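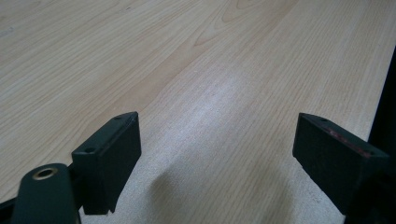 Jaanus Pärn
Member, Tables and Worktops board

Cloudy look in the middle of a wood tabletop — dirt, wax or finish?

Posted Monday, January 21, 2019

I have a light-colored wooden table that I bought used from a shop called Adomaitis. The seller didn't know what was on it. It has a smooth, slightly glossy finish and I assume it's lacquer, but I haven't tested it.

My trouble is with the middle. When the overhead light is on, the top looks whitish there, and the wood around it looks warmer. I know part of this is plain reflection and the photo shows plenty of that. What bothers me is that with the light off and the blinds open I still think I see a faint dull area when I crouch down at the short end. My wife says she can't see it.

What I've done so far:

Wiped it with a damp cloth and dried it. No change.
Wiped it with a cloth and a little dish soap, then plain water, then dried it. Maybe a small change.
Used Bratano polish on it for 3 weeks before any of the above. It made the top look good for a day and then it seemed to go dull again.

The table is 62 inches long and we eat at it every day, so hot plates have been on it, usually on a mat. I don't want to sand it if I don't have to. The grain is the reason I bought it, especially the long loops toward one end, and I'm worried that if it's veneer I'll go straight through.

How do I tell whether this is in the finish or on top of it? And should I stop using the polish?

Prultska
Regular

Stop the polish for now. You can't judge a finish with product sitting on it.

Glare moves when you move. Put a small piece of painter's tape at the edge of the dull area, then walk to the other end and look again. If the pale area has gone somewhere else, you're looking at the lamp. If it's still next to the tape, there's something on the top or in it. Do this in daylight with the lamp off, and then again with a flashlight held low, almost flat to the table. Don't leave the tape on overnight.

If it stays put, take off the polish first. Mineral spirits on a soft white cloth, windows open, and try it on the underside or inside a leg before you touch the top. Work with the grain. Change to a clean part of the cloth often. If the cloth comes up yellow or gray you had buildup, and nearly all the dullness may go with it. Let it sit an hour before you decide anything. Lay the cloths out flat outside to dry before you throw them away — don't ball them up.

If it's still hazy after that, it could be heat or moisture in the lacquer. Come back and say so before trying anything stronger. I would not use the iron trick on a table when I don't know the finish.

On veneer: look at the end edge and see if the lines on top carry on over and show as end grain. If the edge has its own strip, or the pattern stops dead at the corner, treat it as veneer. I can't tell from a picture of the top.

Prutier
New member

mayonnaise. leave it on 4 hours and wipe. worked on my moms table for a water ring

tablesaw_5
Regular

Agree with the tape check. Mayonnaise does sometimes help a white ring, but it leaves oil behind, and then you have to clean that off too. I'd skip it until you know what you've got.

One thing to add about the soap. If you saw a small change after washing, try it once more with less soap and two rinses. Dish soap that isn't rinsed well dries to a film, and on a glossy top it looks a lot like what you describe. I had this on a desk and kept washing it with more soap, which made it worse.

Also check the placemats. Some of the rubber-backed ones will mark a lacquered top if they stay down all the time.

Jaanus Pärn
Member, Tables and Worktops board

Thanks. Our mats do have rubber on the back, so they're off the table as of tonight. I'll do the tape check tomorrow when there's daylight and buy mineral spirits on the weekend if I need them. I looked at the end edge and the lines do seem to carry over, but I'd like to look again with the flashlight before I say it's solid.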